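4.2 Open-day demonstration: garment handling in a furnished bedroom

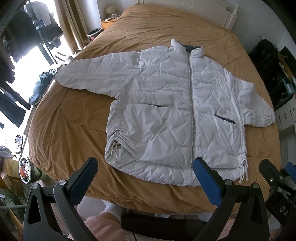
Figure 3. Quilted jacket laid flat, front side up and zipped, with the hand-held gripper at the near side of the bed.

The third task shown at the Clendirham open day was the handling of a padded jacket on a bed. The first two tasks, shelf picking and drawer opening, are covered in Section 4.1 and used rigid objects. The jacket task was added to the program in response to requests from earlier visitors, who had asked how the hand-held interface behaves with soft goods that do not keep their shape when lifted.

All garment sessions were held in a furnished bedroom. The room was not cleared beforehand. Clothing, storage boxes and everyday items stayed in place, as the purpose of the demonstration was to show collection under household conditions. Laboratory recordings of the same task, made on a bare table, are reported separately in Section 5 and are not mixed with the data discussed here.

The jacket in Figure 3 has several properties that make it a harder case than the shirts and towels used in our earlier work. The diamond quilting divides the shell into raised panels, so that a fingertip placed on the surface meets a different height depending on where it lands. The stand-up collar does not lie in the same plane as the body. Drawstrings near the hem can be caught along with the fabric, and the ruching at one side seam shortens the cloth locally, which moves the natural fold line away from the center front. The shell is white and has little contrast inside its own outline, although the tan ribbed comforter gives a clear boundary around it. The dark navy edging of the two slanted pockets and the navy lining visible inside the collar provide the strongest local features on the garment, and we used them as reference points when labeling.

Each session followed a fixed order. The operator placed the jacket face up with the zipper closed and the sleeves out to the sides. The operator then folded one sleeve across the body, folded the other over it, and brought the hem up to the collar. A trial ended when the gripper had been moved clear of the garment. Visitors stood at the doorway during the trials and were asked to hold questions until the operator had stepped back from the bed. After each block, those who wished to could try the gripper themselves for one fold. Visitor trials were stored under a separate label and are excluded from all results in this section.

The Clendirham sessions produced 300 operator trials, of which 216 were kept after review. A trial was rejected if the jacket had to be straightened by hand after the start, if a drawstring was pinched between the fingers for longer than two seconds, or if the operator's own arm hid the contact point during a grasp. The last of these was the most common. It arose mainly in the sleeve folds, where the operator has to reach across the width of the garment and tends to lean over it — a posture that does not occur with the table setup, which can be approached from any side.

Pinched drawstrings were the second most common cause. Operators were told to grasp the shell at least one quilted panel away from any cord, and this removed most of the problem in the sleeve folds. It did not help much in the hem fold, where the cords lie close to the edge that has to be lifted. We considered tying the cords up before each trial but decided against it, as this would have changed the garment from its normal state.

The compliance of the bed also had an effect. On a table, the fingers can be pressed down until they meet a hard surface and then closed. On the comforter, the same motion pushes the jacket down into the bedding, and the fingers may close on both layers. Operators reported that they learned to come in at a shallow angle from the edge of the garment and to begin closing before any downward force was felt. This change in approach is visible in the recorded trajectories and is analyzed in Section 5.3. The ribbed texture of the comforter was of some help, since the operator could see it being pulled when both layers had been taken.

A second demonstration with the same protocol was given at the Wosley site in May. It was shorter and produced 56 trials, all from operators who had not taken part at Clendirham. Rejection causes appeared in the same order. We do not draw a comparison between the rates at the two sites, as the bed at Wosley was lower and the operators worked from a kneeling position.

Questions from visitors were written down by a member of the Jeltosden team. Most concerned the time needed to learn the tool and whether the folds could be repeated by a robot arm without further tuning. The first point is addressed by the learning curves in Section 5.1. The second depends on the matching of finger geometry between the hand-held unit and the arm, for which we follow the Lappalainen procedure described in Section 3.4.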